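4. Pairing your Janeo with the telly

Right, the fun bit! I'm assuming you've done section 3 and the Janeo is plugged in at the wall.

1. Hold the Fonseca button for 2 seconds and let go when it beeps.
2. On the telly, open Sound, then Outputs, and pick Viltach 68 (daft name, I know).
3. Set the volume to 11 before you play anything.

Caution: please don't skip step 3. I did, and my cat left the room for the evening. 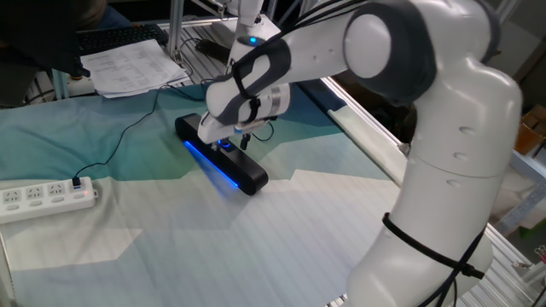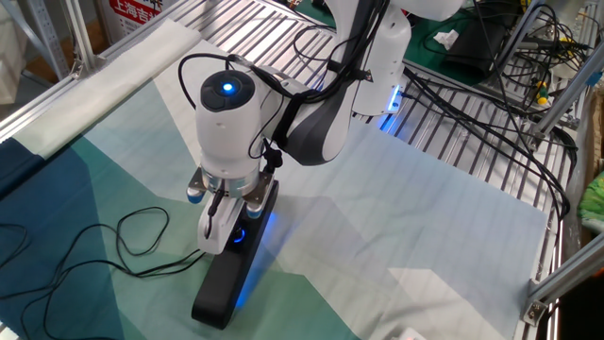
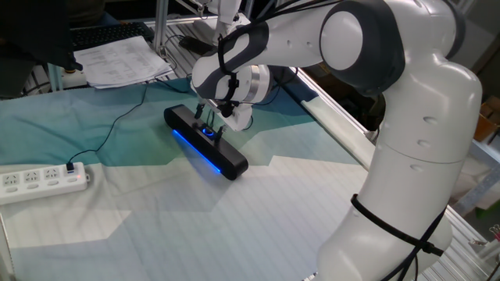
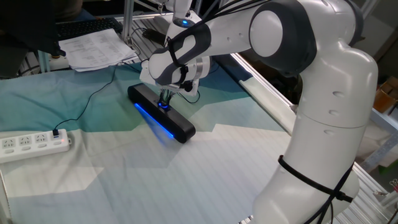 4. Play something with talking in it, the news is good, and check that lips and voices match. If they don't, nudge the Delay setting up a notch and listen again.
5. Press Save. It won't remember a thing otherwise!

Note: if you get a hum, swap the lead for the shorter one in the Stivley bag. Filipa Cunha wrote in to say hers also went quiet once she'd moved the router, so try that too.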